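February, and still too hot to sleep, so I'm writing this at the kitchen bench with my feet in a bucket. Very glamorous!

Choir started back tonight. I'd half talked myself out of going (the drive to Bavville, the car with no air con) but Eldana Mamo rang at lunch and said she'd saved me a seat in the altos, and you can't really say no to Eldana. We've got a new conductor, Tamás Vörös, who talks with his eyebrows and made us hum one note for what felt like a fortnight. I loved it. Junhao didn't, he kept looking at the clock.

The big news is we're doing the winter concert at the old Dresent hall, which seats 300, and last year we struggled to fill the front two rows at the library. Hire is $900 and we've got $500 in the kitty, so there'll be a cake stall, and I've somehow put my hand up for lamingtons. Why do I do this?
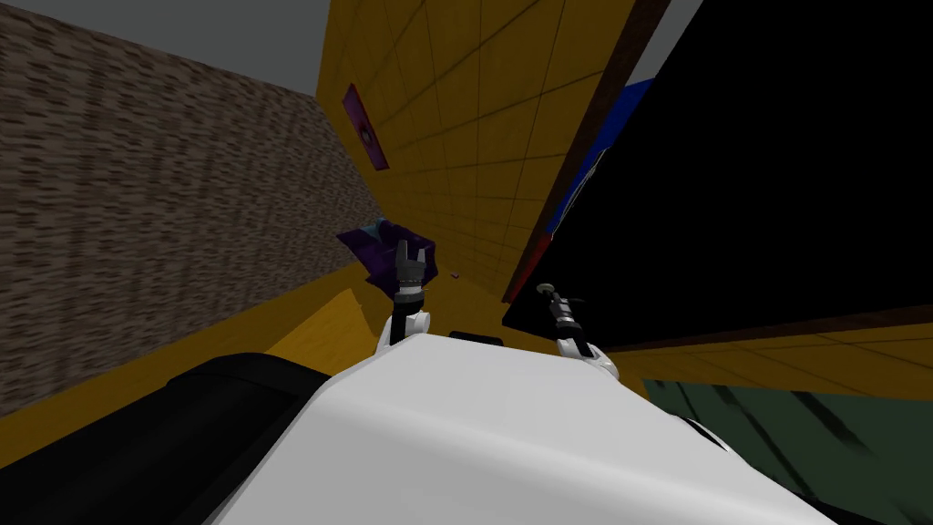

Anyway, the music. There are 7 pieces and one's in Hungarian, which I practised all the way home with the windows down. The bloke next to me at the lights wound his up. Must ring Mum tomorrow and ask how she keeps the coconut from going everywhere, and find my pencil, I think Yichen's still got it.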